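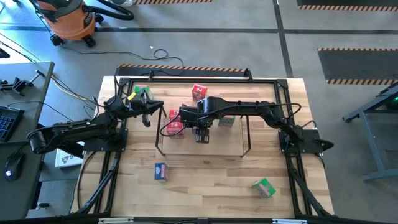
Visit report: Stelgate two-arm cells, operating rules and floor practice

Visitors: Francine Turcotte, Keegan Dufour
Host: Zlatko Grgić, cell safety lead
Date of visit: Nov 2, 2023

1. Purpose

We are rewriting our own bench robot rules before the Drollov line moves in. Stelgate has run tabletop cells under a written procedure since August, and Mr. Grgić agreed to let us read it next to the equipment. The visit lasted one morning. We did not review their risk assessment in full, only the summary sheet.

2. The cell

Each cell is a wooden top inside a black aluminum frame, with one arm mounted on each side. Both arms reach the middle of the table, so the two work areas overlap. The current job is handling small boxes in red, green and blue, on the table and on a low raised board. The operator desk, with keyboard and mouse, stands directly beside the frame.

The desk position drew most of our questions. With its elbow folded outward, the left arm passes over the edge of the desk. Stelgate's first draft defined the restricted zone as the tabletop. The second draft defines it as everything either arm can reach in any pose, elbow included, and the desk edge falls inside it. We should copy that wording. Our draft still says "the table surface."

3. Rules in force

Speed is capped at 80 mm/s whenever a person is inside the taped line and the arms are enabled. Full program speed is allowed only with everyone outside it.

Only one person may enable the arms. That person's name goes on the cell sheet, and a handover is not complete until both people have signed.

Boxes are reset by hand with both arms disabled. A paused program does not count as disabled. Mélanie Gosselin, who trains the operators, said this is the rule new people break most often, usually to straighten one box that has tipped.

New or edited programs run 2 times at reduced speed before release. Changes to gripper force count as edits.

The stop button is tested at the start of each shift and again after any cable work. Entries are kept for 400 days.

4. Floor and cables

The concrete is marked with tape, and the mats have yellow-and-black edges. The tape is the boundary and the mats are not – we asked, because the striped edging looks like a limit marking to anyone used to our shop. Mr. Grgić accepted the point and will add a line to the induction.

Cables loop across the floor behind the frame. The procedure calls for covered runs wherever people walk, and leaves the back of the cell to the lead's judgment. I would not leave that open in ours. The gripper cable is a separate item: it needs slack for wrist rotation, and the sheet asks for a check through the full range after each change of program.

5. Points for our procedure

– Adopt the reach-based zone definition. Owner: Dufour.
– Add the shared work area to the risk sheet as its own hazard, with a line for arm-to-arm contact. Owner: Turcotte.
– State in writing which floor markings are boundaries.
– Move the desk outside the zone, or require that no one sits there while the arms are enabled. Dale Lachance to confirm the available floor space.
– Require a 30 minute supervised session before anyone enables a cell alone. Stelgate uses the same figure.

6. Open

Whether the reduced speed cap should be lower when both arms are moving. Stelgate has no separate value. Mr. Grgić will send the summary sheet once the names are removed.

F. Turcotte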